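Wanted: awkward members of the public for a robot demonstration day

Kitedar Hall, Denotden, one Saturday in March, 10.30am to 4pm
Paid, lunch included

We are looking for 13 people who have never worked with robots and who are not easily impressed. If you have watched a video of a machine folding a shirt and wondered how many shirts it dropped first, please apply.

The day is an open demonstration by Gimeo, a firm that wants to sell kitchen robots to care homes. They will show their system clearing up after a meal, first in simulation on a big screen and then with a real arm at a real sink. Gimeo has booked the hall and pays for the tea. It does not pay us, and it has no say in who we pick or what you write down.

I should say where I stand. I have been to a fair number of these visits and come home from most of them with a tote bag and no answers. The person presenting chooses the plate, the light and the moment to stop. Questions are taken at the end, when the coaches are waiting. We want to run this one differently, and Gimeo has agreed to it, in writing, after two rather long phone calls.

The simulated part comes first. You will be shown a set of kitchen tasks and asked, before anything moves, what you think will go wrong. Most of them look dull, and the dull ones are where I would like your attention.
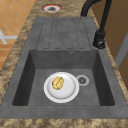 A task from the simulated kitchen: one plate in the sink, something still on it.

Would you know what to do with that plate? Of course you would. You would scrape it or you wouldn't, depending on how you were brought up. What we want to find out is whether the machine has been told which, who told it, and what happens when the leftovers go down the drain instead. Gimeo's leaflet says the system has practised on 977 simulated kitchens. I have no idea if that is a lot, and a pretend sink does not splash anyone.

After lunch you move to the real arm. Each of you may set out one task of your own from a box of ordinary crockery. Staff may not rearrange it. Danica Pavlović will keep the running notes, including every restart, and everyone gets a copy.

What we ask of you
You should be 18 or over and able to stay the whole day. You need to be happy writing short comments by hand, in plain English. Kitchen work, cleaning or care experience is very welcome – engineering experience is not needed, and if you work for a robot maker or are married to one, sorry, no.

What you get
A flat fee of £72 for the day, paid by bank transfer, plus bus or train fare within the county. Soup and sandwiches at one. The hall is step-free and there is a quiet room.

How to apply
Write a few lines to Kristýna Vávra at the Kitedar Hall office telling us the last machine that let you down. No CV, please. Peter Kubíček will ring those chosen.

472 views | 13 shares | 2 comments

Related notices
Evening cook wanted, Jireš canteen
Gladys Ticona: what I asked at the warehouse open day
Kitedar Hall: spring room hire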